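# Desk Objects: The McAlister Stationery Collection 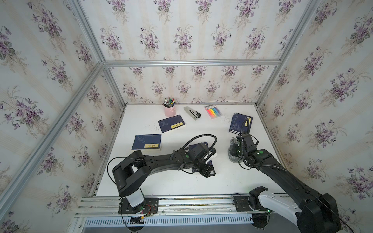 *Photograph: Aroha Tomoana, for the McAlister Stationery Collection. Reproduced with permission.*

The McAlister Stationery Collection documents the small articles of everyday office and study life: the pens, fasteners, markers and notebooks that pass through most hands and are seldom kept. The gallery on this page presents a group of current desk items on a white tabletop, with walls papered in cream stripes and violet bouquets. Notes on each are given below for the use of schools, researchers and members of the public.

The collection holds 930 catalogued objects, of which 84 are available for supervised handling at the Jatedau reading room. Items of recent manufacture are collected alongside older material so that changes in colour, shape and packaging may be followed over time.

## Pen holder

The holder is cylindrical and pale pink, with a small pink clip or tab at the rim. It is packed with pens and markers, and green, red, black, white and silver can be made out among the tips of their caps.

Holders of this form are recorded in the catalogue under "Desk storage, upright". Contents are listed separately from the container, and borrowers are asked to return the two together.

## Stapler

A grey stapler with a long metallic top and a black front end lies to the right of the pen holder.

Staplers are among the most frequently requested objects in the handling program. They are issued without staples to groups of primary school age. Teachers who wish to include a binding activity should indicate this on the booking form.

## Sticky tabs

The tabs are in a rectangular clear package, with strips in orange, yellow, green, blue, purple and pink. The white label at the top carries a barcode.

It is the policy of the collection to retain retail packaging wherever possible. Labels and barcodes are often the only evidence of how an article was sold, and they are usually the first part to be thrown away. Packages are stored flat in unbuffered sleeves, away from direct light, as brightly coloured papers may fade.

## Navy booklets

The booklets have navy-blue covers and yellow title labels. On one, a line illustration in faint light blue is printed across the cover; on another, the dark lettering of the label is in Chinese characters. Pale page edges show against the covers, and the copies at the right are stacked in a slight fan.

Booklets are catalogued by cover, label and binding. Where several copies of one title are held, a single copy is set aside for preservation and the remainder are placed in general use. Visitors who are able to assist with the description of titles in languages other than English are invited to contact the collections office.

## The wallpaper

Purple violets rise from grey-green, heart-shaped leaves on thin curling stems, and the bouquets repeat over the striped ground on all three walls around the table.

Readers with an interest in floral papers may wish to consult the Aven pattern books, which are held in the same building and may be viewed by appointment. The pattern books are fragile and cannot be lent.

## Visiting and borrowing

The Jatedau reading room is open by appointment throughout the year, with the exception of the first two weeks of July, when the annual stock check is carried out. Bookings are limited to four readers at each session. Bags, food and drinks must be left in the lockers at the entrance. Pencils are supplied.

Handling boxes may be borrowed by schools and community groups for one term. Requests are made through Foltamia, the online catalogue, where more than 4,000 photographs of the collection may be searched by colour, material and type of object.

## Use of the photograph

The photograph may be reproduced for private study and for teaching, provided the credit line is given in full. Enquiries about publication or commercial use should be made in writing to the collections office.

Page last reviewed: 30 May 2019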